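1/10/25, Beca Griffiths
Search tickets Enter keywords
Fridge in the Mostyn break room runs warm overnight. Reported by Lutfa Karunaratne, second report on this unit. Milk left in on Monday evening was off the next morning. Dial was set to 3 out of 7 and had not been touched.

Checked the outlet first. Voltage normal, no tripped breaker. Pulled the unit forward and vacuumed the coils. Set the dial to 5 and left a Vadico logger on the middle shelf.
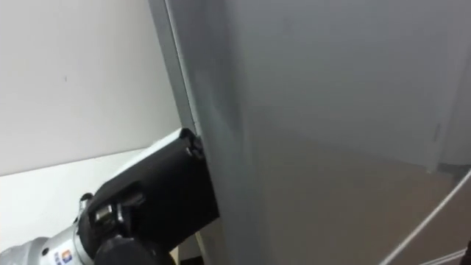
Logger held steady until late evening, then climbed to around 14 C over three hours and came back down by breakfast. Same shape the next night. Compressor relay clicks but does not always start. Ordered a relay from Gollgate, part in stock. Food moved to the second floor fridge until this is closed. 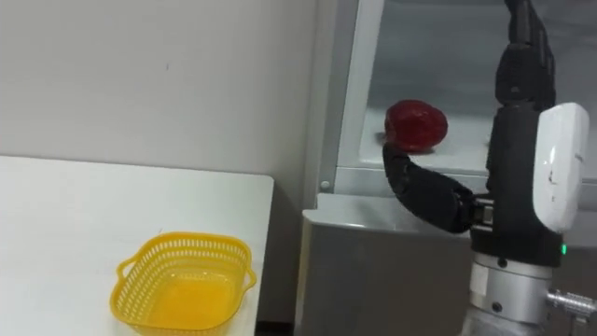 Yellow basket on the table next to the unit.

Relay swapped, 25 minutes including leveling the feet. Logger back in.

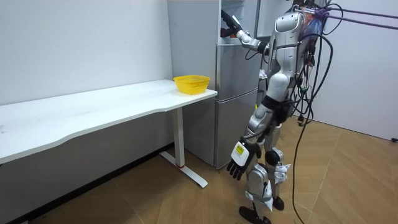 TRARURO, July. The older ticket for this unit logged the same overnight rise. It was closed after a defrost with no parts changed. Linking the two. Leave this one open until the logger shows a full week below 5 C.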